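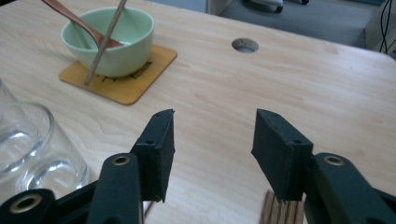
Figure 1. Table task with the hand-held gripper, both fingers open. Bowl and coaster at the back, glasses at left.

Week 6 handout: notes on the visit to Sarley

We were at the Allumside building for most of the afternoon in October. Áine Dolan ran the demonstration and took questions afterward. Read these notes before the lab section.

The tool. A person carries the gripper and does the task by hand. The camera rides on it, so the view is the one in Figure 1. Note the wide gap between the pads and how much of the view the fingers take up.

The task. Table items: bowl, spoon, chopsticks, glasses. Dolan considers thin sticks harder than the bowl. They stand close together and one finger can hide them. Clear glass is the other hard case, as it shows the grain of the wood through it.

Numbers given in the talk:
Demonstrations recorded for this task so far: 274
Target: roughly 2,000
Set aside for testing: 80

Dolan did not say how the 80 were picked. Ask if you go on the second visit.

For lab: write one page on where a fixed overhead camera would do better than one on the gripper, and where it would do worse. Use Figure 1 for at least one point.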